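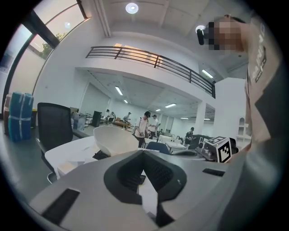

Periklis Rallis writes that the pan he bought in June already drops food stuck fast to the center, and asks whether the coating has failed or whether he has been washing it the wrong way.

In most cases the coating is sound and a thin film of cooked oil has built up on it. The steps below apply to all coated pans in the Wiltance line and were last reviewed by the Amundsen Kitchen Service on Friday, February 9, 2018.

Removing cooked-on oil

1. Let the pan cool fully on the stove. Do not run cold water into a hot pan - the base may warp.

2. Fill the pan with warm water to a depth of almost 2 inches. Add three tablespoons of baking soda and stir.

3. Bring to a low simmer and hold for eight minutes. Keep the fan on.

4. Pour the water away and wipe the surface with a soft sponge and dish soap. Steel wool and scouring powder are not to be used.

5. Rinse, dry with a towel, and rub in a few drops of cooking oil with a paper towel.

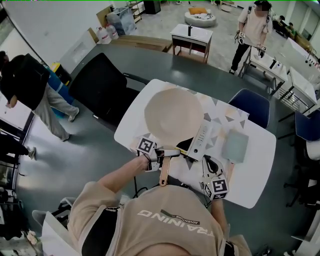

Frying pan with light brown handle, on a table.

Care of wooden handles

Wooden handles should not be left to soak. Wash them by hand, dry them at once, and apply food-grade mineral oil when the wood looks pale or feels rough. A loose handle should be tightened with the screw at the base before the pan is used again.

If food continues to stick after two cleanings, the coating is worn and the pan should be replaced. Pans may be returned at the Pistgate or Cisgate counters with proof of purchase. Scratches from metal tools are not covered.

See also: Storing Coated Pans; Choosing an Oil for High Heat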